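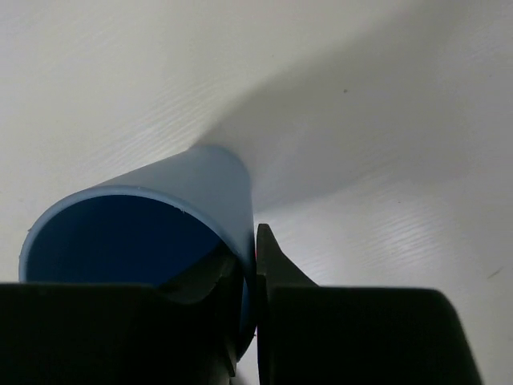 Plomden, September 25, 2019
Posted by pelgate_bench

Wrist view useless once the fingers are on the cup rim?

We are recording teleoperated demonstrations of a place-setting task with two arms: plate, utensils, cup. The cup is light blue plastic and gets gripped by the wall, one finger inside and one outside. At that point the left finger covers part of the opening in the wrist view, and the lower part of the interior is mostly hidden. The policy we trained on the first 90 episodes approaches the cup well enough but closes too early, with both fingers outside the rim.

I can keep adding demonstrations the same way, or move the wrist camera and start over. Moving it would throw out the existing set, as far as I can tell. The target is 400 episodes by December. Recording is at 15 frames per second. Which is the better use of the time?

The workspace view for the same task:
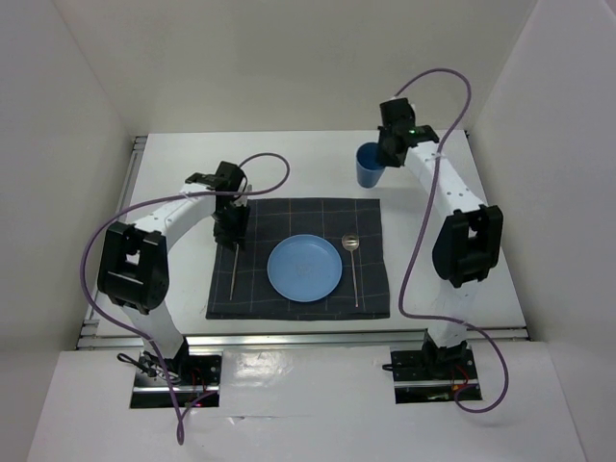 Reply from kyei_rig

Don't move the camera yet. Blocked views at contact are normal with a wrist mount. The frames that decide the grasp are the ones before contact, when the rim is still in full view and the fingers are still open. Check how many of those you have. Operators who know the task tend to come in fast and close in one motion, and at your rate that leaves very few frames of the part the model gets wrong.

What worked on our setup:

- Stop over the rim with one finger lined up inside, then descend, then close. Three separate motions.
- Record 20 episodes that start with the gripper in a bad position, both fingers outside the wall, and correct from there.
- Vary the cup position between episodes. If it always starts behind and to the right of the mat, the model can ignore the wrist view.
- Log gripper width as an input, if you don't already.

Retrain before recording anything else. If early closing persists, then look at the mount.

Reply from grargate2

use a brighter cup. we had trouble with dark insides, the edge of the finger disappears against it

Reply from tslot_and_tape

Mostly agree with kyei_rig, but keep the correction episodes in a separate folder and tag them. We mixed ours in at Grargate and could not pull them out when the model started hesitating above the cup. Trim the start of each one too, so the model does not learn the bad approach along with the recovery.

Changing the cup halfway through gives you two smaller datasets. I would leave it alone until you have results from the retrain.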